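Week 4: Who gets the ticket money?

Promoters like to say touring pays because fans pay. Treat that with care. In the Vukulis accounts we read in April, a ticket sold at 58 and the band saw nearly 4 of it. The rest went on hall hire, fees and "other", which Räsänen never explains.
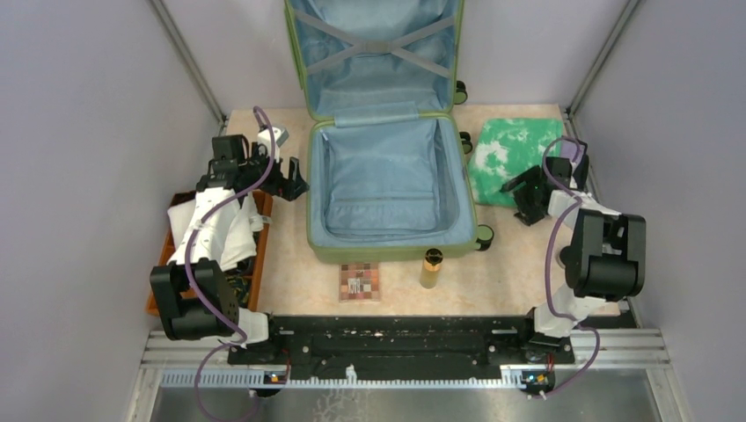

Open suitcase, blue lining, straps crossed in the lid.

Kuzmenko claims small halls are kinder to support acts. Her proof is 2 venues. Is that enough?

Read McAlister, ch. 2, before the seminar and bring one objection.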